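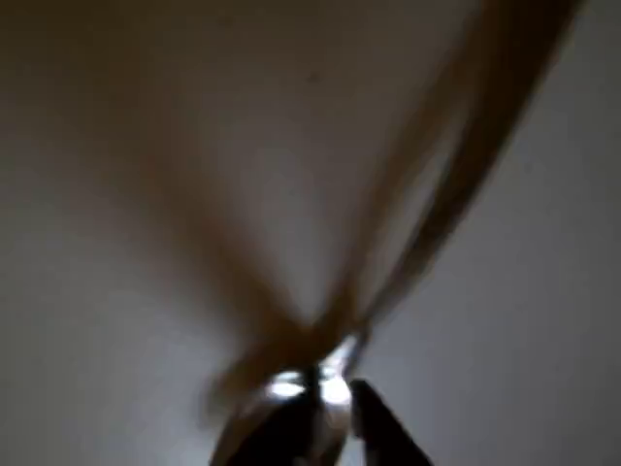 Ruxandra Dumitrescu told me she wouldn't start a sourdough on anything but rye again, and that she'd argue the point with any baker in Undholm. I had only asked how her morning was going!

Home Recipes Bread Interviews Contact

August 2026
By Paula Ciobanu

We met in her kitchen, where she has been baking for friends and neighbors since February. She used to bake with packet yeast, and she still likes it for pizza. But the starter has taken over her life, and I mean that in the nicest way. She talks about it the way other people talk about their tomatoes.

"I killed the first one in a week," she says. "I put it on top of the boiler to keep it cozy. It smelled like nail polish and I threw it out, jar and all."

The second one she got from Liviu Moldovan, who handed her a spoonful in a jam jar and told her to feed it and stop looking at it. She managed the feeding. "The not looking was harder. I was getting up at night with a flashlight."

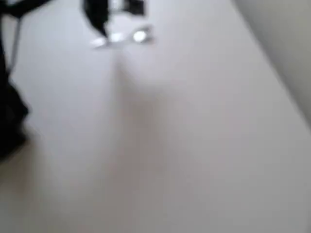 Her everyday loaf is mostly white flour with a good scoop of rye, mixed in the evening and left in the fridge until she feels like baking. The water goes in at 70 percent of the flour weight, and she won't be talked into more. I tried, because I love a wet dough with big holes in it.

"Holes are where the butter falls through," she says. "My kids want a sandwich. I want a crust that fights back a little."

And what a crust! She cut me the heel while it was still too warm (I know, I know) and it crackled all the way across. There was a bit of caraway in there too, which she swears by and I hadn't tried in a wheat loaf before. I've made it twice since.

What does she do with the extra starter? Pancakes, mainly. She takes 200 grams of it, adds an egg, a pinch of salt and some chopped scallions, and fries the lot in a hot pan. Ruxandra eats them standing up - so did I.

I asked if she would ever sell her bread. She shook her head before I'd finished.

"Then I'd have to bake when I don't want to. Right now, if it's raining and I'm in a mood, I bake 3 loaves. If it's sunny, they can all eat crackers."

She sent me home with a jar of my own. It's on my counter now, and it doubled overnight.

Related
Caraway, fennel or plain? Readers answer
Ionuț Crăciun on baking in a cast iron pot
Scallion pancakes from leftover starter
Rye flour for beginners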